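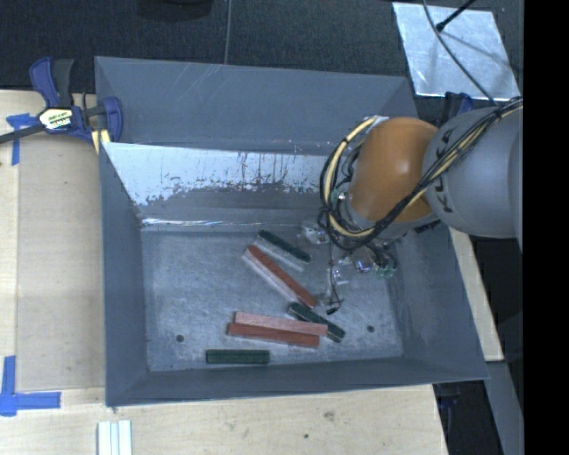 Grey metal bin, two small holes in the floor, plenty of scuffs.

Right, a few posts on growing potatoes in containers, as Glória Sequeira asked me on Wednesday and I went on so long that her tea went cold!

1/ March is when I start. Stand your seed potatoes in egg boxes somewhere light and cool, with the end that has the most eyes pointing up, and leave them until the shoots are stubby and green.

2/ Drainage matters more than anything you feed them. I lost a whole tub of Surnarel to rot one soggy spring and I still feel a bit sore about it, lovely floury things they were.

3/ Don't fill to the top straight away. A hand's depth of compost, 2 potatoes, then cover them over – and keep topping up as the leaves come through.

4/ Water in the evening if it's been warm. Luana Cavalcanti swears by mornings and her crop beat mine last year, so do listen to her as well.

5/ Brurnov is my choice for salads, small and waxy, gorgeous with butter and far too much mint. Tell me what you're all planting, I'd love to know!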